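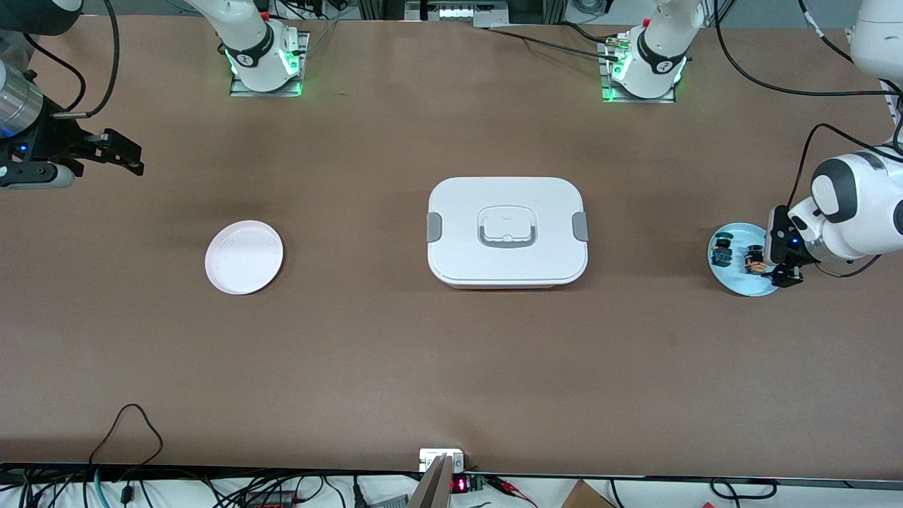
Figura 3. Celda bimanual Urka con los objetos de la tarea de la fiambrera: plato rosa, fiambrera cerrada y plato azul con dos objetos pequeños.

3.2. Puesta a punto y mantenimiento de la celda

Esta es la sección que a mí me habría gustado encontrar en los artículos que leímos antes de empezar, así que me voy a extender un poco (el revisor que prefiera ir a los resultados puede saltar a la sección 4 sin remordimientos). Todo lo que cuento se refiere a una sola celda, la que llamamos Urka, montada en el laboratorio de Homudau y en marcha desde noviembre.

La celda tiene dos brazos atornillados al borde trasero de la mesa, cada uno sobre su placa metálica, y entre los dos trabajan sobre la misma superficie marrón. Llamo derecho e izquierdo a los brazos desde el punto de vista del robot, y por eso en la Figura 3 el derecho queda a la izquierda del lector. Ya sé que es incómodo. Lo intentamos al revés durante una temporada y fue peor, porque los registros del controlador usan la convención del robot y acabábamos lubricando la pinza que no era.

Empiezo por las bases. El error más caro que cometimos fue apretar los tornillos de las placas el primer día y olvidarnos de ellos. La mesa cede un poco con las aceleraciones, los tornillos se asientan y la posición relativa entre los dos brazos se va desplazando. En las tareas de una sola mano no se notaba casi nada, pero en cuanto una pinza sujetaba la fiambrera y la otra tenía que soltar un cierre lateral, la cosa empezaba a fallar de maneras rarísimas. Kamran Warraich propuso pintar una raya de esmalte entre cada tornillo y su placa, y desde entonces la primera inspección del turno es mirar las rayas. Si alguna está partida, se reaprieta en cruz y se repite la calibración entre brazos completa, sin atajos.

La calibración la hacemos con una pieza patrón de Skimmont que se agarra primero con una pinza y después con la otra, en 7 posiciones repartidas por la mesa. Probamos con 5 y el ajuste salía bien sobre el papel - el residuo era incluso más bonito - pero se degradaba hacia las esquinas, justo donde van los platos. Mi consejo para quien quiera replicarlo es que no se fíe del residuo medio y mire el peor punto.

Los cables merecen párrafo propio. En la parte superior derecha de la figura se ven los bucles negros junto al brazo izquierdo, por encima de la mesa, y esa holgura hay que cuidarla. Si el bucle queda corto, el cable tira de la muñeca en los giros amplios y el estimador de fuerza ve un contacto que no existe; si queda largo, roza la mesa y acaba enganchándose en cualquier asa. Nosotros fijamos la longitud llevando el brazo a mano hasta sus posturas extremas, con los motores en freno y una persona en la seta de emergencia, y sólo después ponemos las bridas. Nunca al revés, por favor. La conexión que hay al lado de la base izquierda se revisa con un tirón suave, y si se mueve se cambia.

Lo del suelo es menos presentable. Por delante de la mesa nos pasan cables negros y verde azulado, y ahí tenemos también un módulo con visor digital rojo del que salen hilos rojos y negros. Lo usamos para vigilar la alimentación auxiliar, y apuntamos la lectura al arrancar y al terminar. Suena a manía, pero fue esa libreta la que nos permitió encontrar una caída de tensión que llevábamos días achacando al software (yo, concretamente, se la achacaba al planificador de Woldegiorgis, y le debo una disculpa por escrito; quede aquí).

En cuanto a las pinzas, son de mordaza paralela y los dedos negros son lo que más se gasta. Los limpiamos con un paño sin pelusa y alcohol isopropílico al empezar el turno y cada vez que cambiamos de juego de objetos. El juego de dedos original nos duró 362 episodios antes de que la fiambrera empezara a resbalar; el segundo, ya con limpieza sistemática, llegó a 699. No quiero vender esto como un experimento controlado, que no lo es: entre medias también cambiamos la consigna de fuerza. Pero la limpieza se ha quedado en el protocolo y no pienso quitarla.

La comprobación de los dedos es muy sencilla. Se cierra la pinza en vacío, se mira a contraluz y, si pasa luz por la punta y no por la raíz, se desmontan los dos dedos y se sustituyen a la vez. Cambiar uno solo descentra el agarre, y luego hay que corregir el desplazamiento en el controlador, que es un parche de los que se olvidan.

Queda la colocación de los objetos, que para nosotros también es mantenimiento. Antes de dar una calibración por buena ponemos la escena de referencia de la Figura 3: el plato rosa vacío, la fiambrera blanca en el centro con los dos cierres grises echados y el plato azul con sus dos objetos, más o menos en fila. Cada brazo se acerca después al plato de su lado y se detiene por encima, con las puntas sin tocar. El plato azul es el más exigente, porque los objetos son pequeños y oscuros y la pinza, vista desde la cámara fija, queda justo encima de uno de ellos. Si la altura sobre la mesa no coincide en los dos lados, volvemos a las placas y empezamos otra vez.

Una última nota sobre la superficie. Con el uso aparecen marcas y manchas tenues en la zona delantera, y durante un tiempo dudamos si cambiar el tablero. Decidimos dejarlo y repetir las tomas de fondo de la cámara después de cada limpieza a fondo. El procedimiento para esas tomas está en el apéndice B, junto con los pares de apriete.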